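Notebook, textile bench, Saditz workshop
Apr 8, 2024
Cloth prep for the Istent bathroom set, second pass

Started late. The plan on the board says to sort the cloths by weight and write down how each one wants to be folded before anything goes into the kit. I said last time that I don't believe weight is the right thing to sort by, and I still don't. The 700 g limit for a full kit tells us when to stop packing. It says nothing about which cloth is going to be a nuisance.

The gauze is the nuisance. It weighs next to nothing, so by the board it's an "easy" piece, and it holds no shape at all. Any crease you put in goes soft as soon as you let go, and the edges are frayed enough that there's no straight side to line up with another. The zigzag stitching is supposed to help, according to the Setiawan notes: "use the colored seam as a fold guide." I'd like to know who tested that. The seam wanders. It also has a fork in it near one end, and the notes don't say which arm of the fork you're meant to follow.

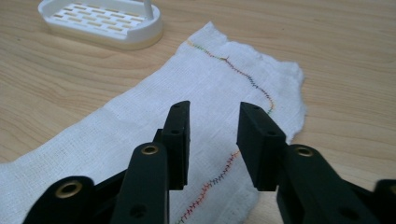
Gauze with the multicolor zigzag seam. Note the curve in the upper part. Soap dish top left.

If we keep calling the seam a guide, someone will fold along it and get a twisted bundle. My proposal is to treat it as decoration and write "gauze: bunch, don't fold" on the card. Ista's card says "fold in 4." Fine on paper. I want to see it done on this piece before I copy it over.

Also, thread colors. The old card calls it "the red seam." There is red in it, along with yellow, green, orange and purple, so a person looking for a red seam could end up with the wrong cloth. The white towel has dark red stitching along its edges and would fit that card better.

On to the towel. Less to argue about. Terry, so it has some body, and the stitching gives you a real edge to work to. Folded lengthwise it makes a decent long rectangle, still a bit wrinkled on top. I'm told the wrinkles matter for how the set looks on arrival. I doubt anyone opening a bathroom kit has ever cared.
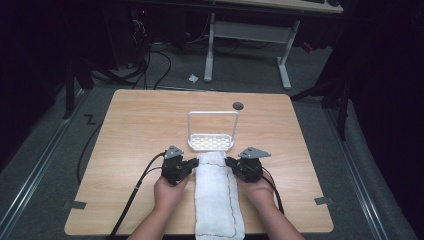 White towel folded lengthwise, wire basket just past the far end.

The basket bothers me more. It's small, and the towel as folded is long. The kit sheet has towel and basket on the same line as if one simply goes in the other. I'd want at least one more fold, and then it gets thick. Not measured yet, so I'm leaving this as a doubt – no more than that.

Still open:
Try "fold in 4" on the gauze, 2 tries, keep both results.
Measure basket opening against towel with the extra fold.
Fix "red seam" on card 21.
Ask Saditz whether the soap dish goes in before or after the cloths. The sheet says both, on different pages.
Weight sorting: leave the board alone until June, then bring it up again.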